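Ziltach weather station review: one winter and one summer on a windy hill
September 25, 2021

I've been putting off writing this one up until I'd had the thing through a proper range of weather, and after a soggy spring and that odd muggy spell I think it's earned a verdict. Make yourself a tea, I do go on a bit.

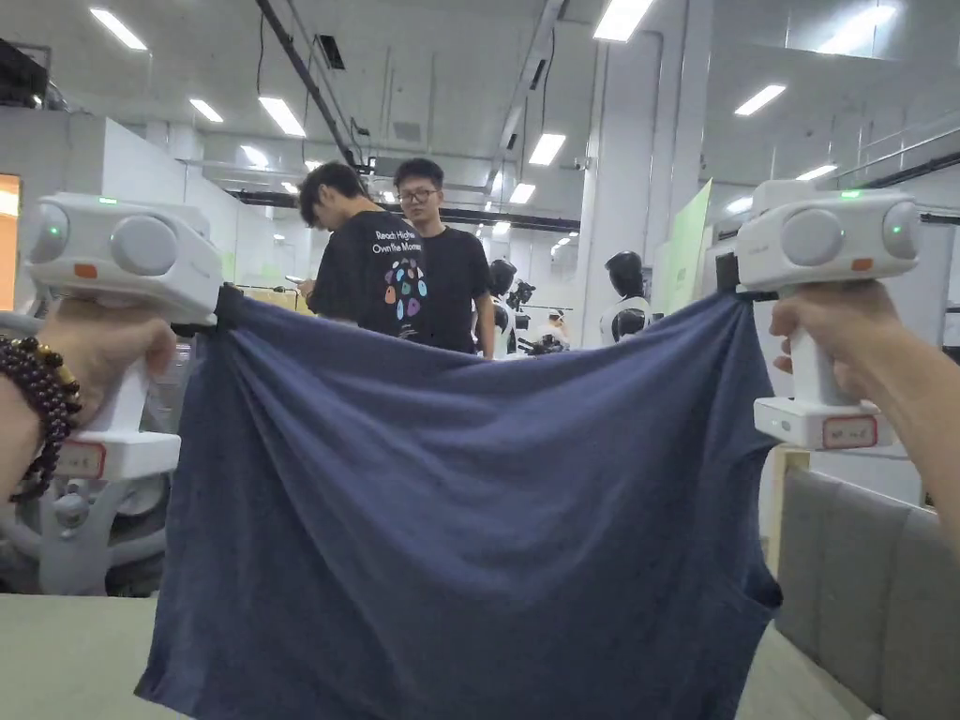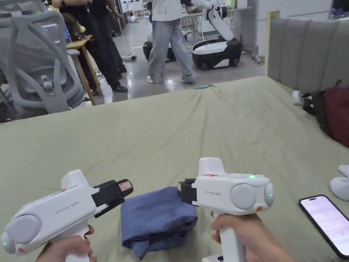
A navy T-shirt held up, and the green sheet on the bed.

Right, the Ziltach. It went up in February, on a pole at the end of the garden here in Rerutdale, which is 835 feet up and gets whatever is coming over the tops before anyone else does. You get the outdoor unit (wind, rain, temperature and humidity all in one lump), an indoor display, a bag of screws and a leaflet that seems to have been translated twice. My old Caruso had packed up after 11 years, so this had a lot to live up to.

Setting it up took me most of a morning. The pole bracket is good and chunky, but the little bubble level is on the side you can't see once you're up the ladder, and I ended up calling down to my sister for directions. If you don't get it level the rain gauge under-reads, so do take the trouble! Pairing it with the display was easy – batteries in, wait a bit, there it was.

Temperature first. I compared it with the glass thermometer in my proper white louvred screen and on cloudy days and at night you can't fault it. In strong sun with no wind it reads too warm, by as much as 3 degrees on the worst afternoon. The plastic shield around the sensor just isn't deep enough. You can buy a fan-assisted one from Lutorberg that fits with a bit of filing, but it costs nearly as much as a second station and I haven't been able to face it.

The rain gauge is the star for me. It's a tipping bucket, and against my old copper gauge it's been within a whisker every month, apart from the snow, when it sat there frozen and then claimed a downpour the next lunchtime. They all do that unless they're heated. The funnel does collect bird mess and moss, so give it a wipe now and again.

Wind I'm less sure about. The cups spin beautifully and it picks up the gusts, but the average always looks low to me compared with what the trees are up to. Iraís Olvera, who has the same station further down the valley, gets the same thing, and she's got hers out in an open field, so I can't blame my hedge.

The display is clear enough from across the kitchen, though the little forecast symbols are a waste of space. It showed a smiling sun through the whole of one thunderstorm. Ignore those and watch the pressure trend, that part works nicely. Range is meant to be 100 metres and mine is well short of that, and it still drops out now and then when the microwave's on.

What I really don't like is the software. You can only download your records a month at a time, the dates come out American style, and there's no way of correcting a duff reading without opening the whole lot up in a spreadsheet. For someone who has kept a weather diary since school that's a real nuisance, and I've written to them twice with no reply so far.

Would I buy it again? Yes, for the rain alone, and I'd keep the glass thermometer going next to it for the sunny days. If wind is your main interest I'd look elsewhere. I'm leaving mine up for another winter and I'll add a note underneath if the bearings start squeaking.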